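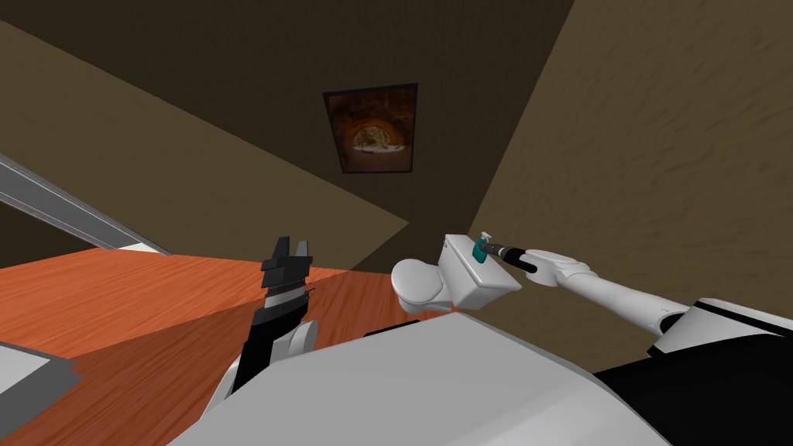 Amaral wrote in to ask whether the grip force limit should be set before the arm leaves its rest pose or after it reaches the object. Set it before. The Dendis controller reads the limit once, at the start of the motion, and ignores later changes until the arm stops.

How to set up a safe bathroom pick in simulation

1. Load the room and check the scale. Doors and fixtures should match the drawings to within 2 cm.

2. Give each container its full weight. A spray bottle modeled as empty will pass tests it should fail.

3. Cap arm speed at 200 mm per second within reach of porcelain or glass. The Prirden house rules allow more in open space, but keep the lower cap for the whole task.

4. Park the free arm. Its gripper stays open and empty, away from the walls, and it does not move while the other hand is closing.

5. Approach from the side and close on the body of the bottle. Keep the fingers off the trigger.

6. Lift some 80 mm straight up before moving sideways. Stop if the bottle slips.

7. Save the log under the task name, with the room version. Kustus users need to export it by hand.

Repeat with the bottle at both ends of the tank lid. A pass in one spot does not count as a pass for the task.

3 comments | 14 shares

Contact | © Prirden | Back to top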